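From the workshop: learning to plug things in

Those of you who stopped by the Hatia workshop in June will remember the long afternoon when Solène Rolland tried to teach the arms to fold a napkin. We are glad to report that we have moved on to something harder, and (we think) a good deal more useful -- charging cables. Plugging in a USB plug is the kind of chore most of us do in the dark while half asleep, and yet when you have to do it through a pair of grippers, by remote control, you suddenly find out how much your fingertips have been doing for you all these years!

Tarek Srour and Séverine Millet have been sharing the driving. Each turn at the controls lasts three hours with plenty of coffee in the middle, and every attempt gets recorded, the clumsy ones too, so that the robot has something to learn from later on. We set ourselves a goal of 900 recordings for this task and have 300 of them saved already, which is a very nice place to be before the summer break.
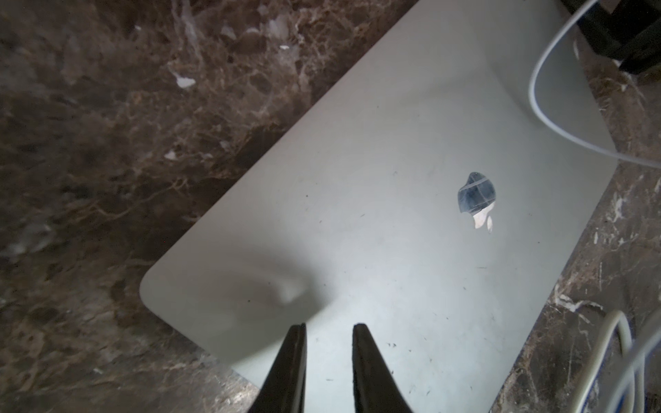
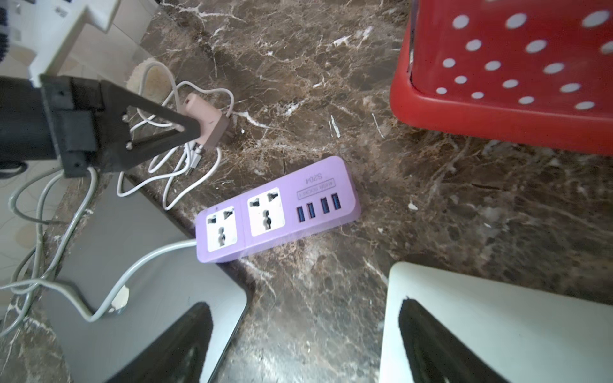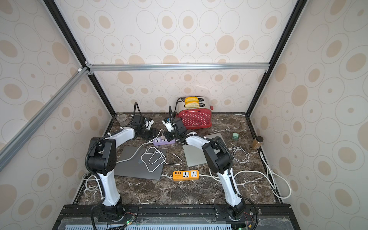
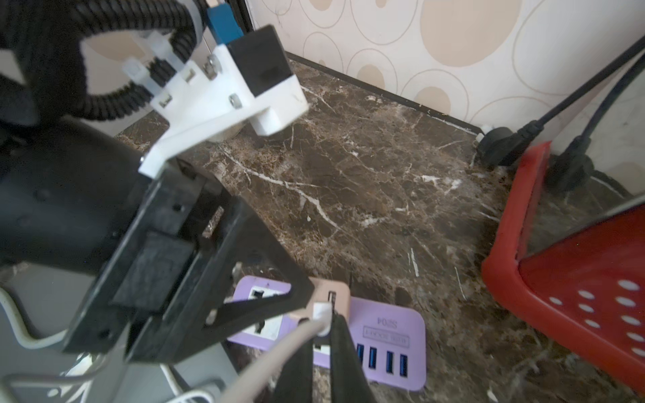
Cable practice on the marble counter. The third picture shows both arms at the table, with the toaster at the back.

Séverine tells us the trick is to slow down just before the plug meets the port, and to look at the wrist view instead of the wide one. Tarek prefers the wide view and will happily argue the point with anyone who has a spare half hour, so do ask him.

If you would like to try driving the arms yourself, Rosine Roussel is keeping a sign-up sheet by the front desk in Bruvport. You need no experience at all, only a little patience, and first-timers get a gentle warm-up with Hazem Ait Ali before anything is recorded. Sessions start at 9 in the morning, and we would love to see some new faces.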